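Visit to Clernow, gripper comparison day

We drove up on 11th April to see how Clernow tests grippers before they go out to customers. Anqi Jia met us at the door and had three benches running by the time we had our coats off.

The first bench had the Stullance two-finger unit, picking plastic caps out of a tray. It is quick and fairly loud. Out of 90 picks it dropped six, nearly all of them caps lying on their side. The Filard suction cup on the next bench did better with the caps but could not hold a folded cloth at all.

We asked about price. The Stullance costs $625 without the mounting plate, and the plate takes 12 days to arrive. Filard would not give us a figure over the phone in October and Jia did not have one either.

The last stop was upstairs, where they try out printed fingers and different camera positions. Jia prefers the camera on a bracket up on the arm — the fingers block less of the view — but it means redoing the calibration every time someone knocks it. We each had a turn driving the arm by hand. I closed too early on my first two tries and got the third.

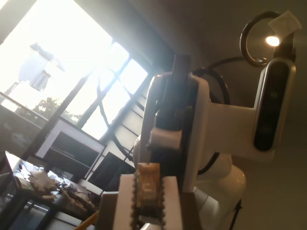
The upstairs arm, with the depth camera on its white bracket and the toothed white fingers below.

Lunch was sandwiches in the break room. Parking is behind the building, and the gate code changes weekly, so call ahead. We have asked to borrow a set of fingers to try on our own Zou arm and are waiting to hear back.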